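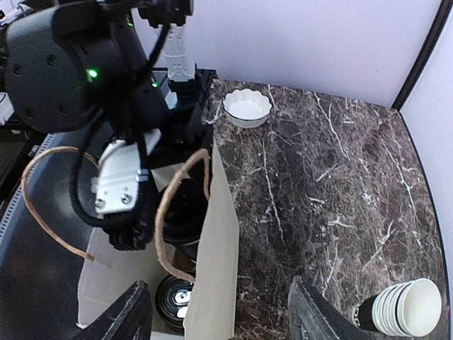

The Kvam packing table is the bit of kit I get asked for most, so I've finally given it a proper page of its own. I'm Maja Jabłońska and I look after the catering and takeaway side at Jaltulow, which means I'm the one who turns up in your back kitchen with a tape measure and then hangs about for your first few shifts. The Kvam does one job. It packs carrier bags for takeaway orders, so your people don't have to stand there doing it through the whole of a Friday evening. The bags are ordinary open-topped paper ones with twisted handles, and the arm goes in from above with the fingers pointing straight down, past the handles, to where the round black things are sitting inside. Those handles flop about all over the place, and they gave us more bother during setup than anything you might put between them!

What you get

Two arms, one on each front corner of the table, with a gripper and a little camera on each. There's a rail along the front and pale walls round the back and sides. We picked plain walls on purpose, as the cameras cope much better when there isn't a noticeboard and somebody's coat behind the cups. The table top is up to you. Lots of people ask for white and I try to talk them out of it (sauce), but if you want to match your counter we can usually find something near.

The software is called Nallow and comes already loaded. You get a screen for the wall, a foot pedal that pauses everything, and a big stop button at either end. Please don't hang tea towels on the stop buttons. I've seen it done.

What it packs

Carrier bags, paper cups in a stack, small bowls, round tubs, wrapped straws. Things that keep their shape, basically. It's not good with anything soft or leaky, and I wouldn't ask it to put a wrap in a bag on a busy night. Hot soup stays with a person too. That's our rule and it's written into the hire agreement, so it's no use asking me nicely.

You teach it your own menu by moving the arms through the job a few times. Leopoldo Bautista at Brernetti did most of theirs on his own after one afternoon with me, and he'd never touched anything like it before. He got cross with it over the straws, went off for a cup of tea, came back and sorted it.

What changes for the people

I'd like to spend a bit of time on this, as it's the part most sales pages skip.

Brernetti is a noodle place with a big lunch trade from the offices across the road. Before the table went in, two people packed bags from opening until the rush died down. Diễm Lục was one of them, and she told me her shoulders used to ache right through to bedtime from all the reaching. She now runs the collection counter, checks each bag before it goes out and talks to the customers, and she says she likes it a lot more, apart from having to be cheerful for longer.

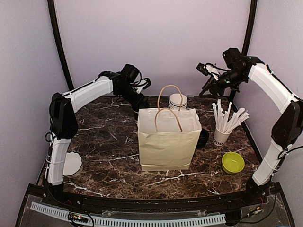 The other packer was Mieczysław Kubiak and he was a harder sell. He was quick, he was proud of being quick, and he thought the table was slow. He was right as well! One bag against one bag, a good packer will beat it every time. Where it helps is that it goes at the same pace at the end of the shift as it did at the start. He has moved on to the stoves for part of the week, which he'd been asking for, and he still packs the large orders by hand. The owners kept everybody on the same hours, and I was very glad about that. I can't promise your place will do the same, but I'd ask you to decide it before we deliver, and to tell your staff before they see the crates.

There are some new jobs too, and you should plan for them. Somebody has to keep the bags and cups topped up and put them back where the table expects to find them. Somebody has to wipe the camera lenses, and in a kitchen that means every day. When an arm stops and waits for help, somebody has to go over and sort it out, and the first week you'll feel like that is all you're doing. Brernetti had 14 stops on their first Saturday. I was there for most of them and it was a long day. It did settle down once we'd moved the straws further from the cups.

In its first month there it packed 943 bags, all on the lunch shift. They're thinking about evenings.

Hire and delivery

We hire the table out by the month, with a 30 day trial to begin with. If you send it back in the trial you only pay for the van. Hire includes the arms, the walls, Nallow, two visits from me and a phone number that gets you Kanako Honda in our workshop, who knows far more about the insides than I do. She's very patient, but have the serial number ready before you ring.

You'll need a normal socket, a level floor and enough room to walk round both ends. It goes through a standard door with the arms off. We put them back on, and please let us do that part.

We've got one table free for delivery from November 2021 and the next will be after Christmas. If you'd like to see one working first, get in touch and I'll ask Leopoldo when he can have us. Mid-afternoon is best, and they'll probably feed you.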